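Ticket 787
Subject: kettle and lamp on side table, power keeps dropping
Opened by: Maëlle Simard
Assigned: Aaliyah Campbell
Room: Trultby, studio end
Priority: low (was medium)

Maëlle Simard, 24th April, 9:12
Kettle quits partway through a boil, lamp goes out same time. Third time this week. Both on the Ravska strip behind the side table. Switched strip off and on, came back, died again after lunch. Can somebody look before the tea stuff gets moved over for good.

Aaliyah Campbell, 10:40
On it. Few questions first. Anything else on that strip? Softbox? And is the lamp the one with the inline switch on the cord, or the old clip one?

Maëlle Simard, 10:51
Inline switch, black one with the round base. Softbox is on the other wall, never shared. Kettle is the steel one. Table as of this morning:

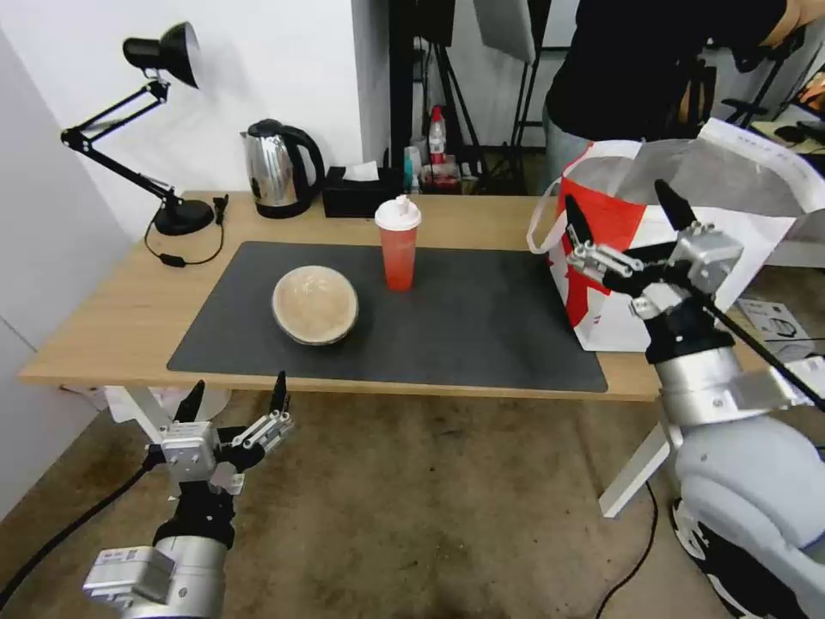

Lamp is fine on its own by the way. Had it on 30 minutes with kettle unplugged, no flicker. Kettle on its own, didn't try, ran out of time. Also the desk mat slides toward the front when you lean on it, seperate problem but putting it here.

Aaliyah Campbell, 11:35
OK so suspect strip or kettle, lamp probly just along for the ride. Steps:
1. Kettle straight into wall outlet 416, nothing else on it. Boil full.
2. If fine, strip is bad. Bin it, don't tape it.
3. If it trips, kettle is bad. Label it and leave it on my desk.
Keep lamp cord clear of the kettle base either way.

Maëlle Simard, 1:20
Step 1 done. Full boil, no trip. Did it twice. Strip then.
Clearing the middle of the table so I can get at the back edge. Lamp and kettle staying put for now.

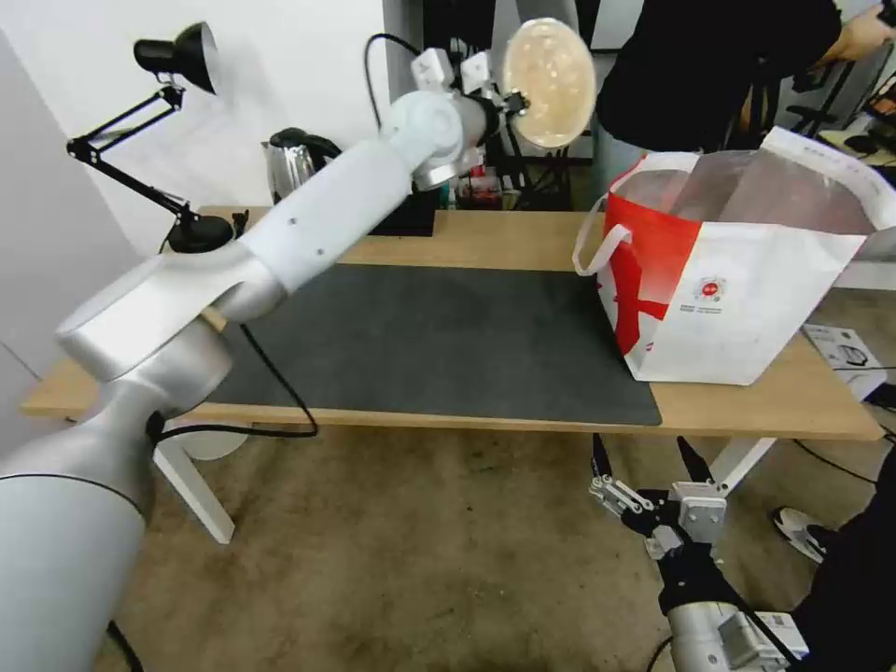

Side table, mat clear, lamp and kettle at the back

Aaliyah Campbell, 1:48
Good. Strip goes in the e-waste bin by McIntyre's office. New Prirngate one in the supply closet, second shelf, 160 cm cord so it should reach. Lamp on the strip only. Kettle stays on 416 from now on pls.

Maëlle Simard, 2:30
New strip in, lamp on it. Kettle on wall. Boiled again, all good. Mat still slides, do you want a new ticket for that or

Aaliyah Campbell, 2:34
New ticket. Closing this one tomorrow if it holds.

Status: pending close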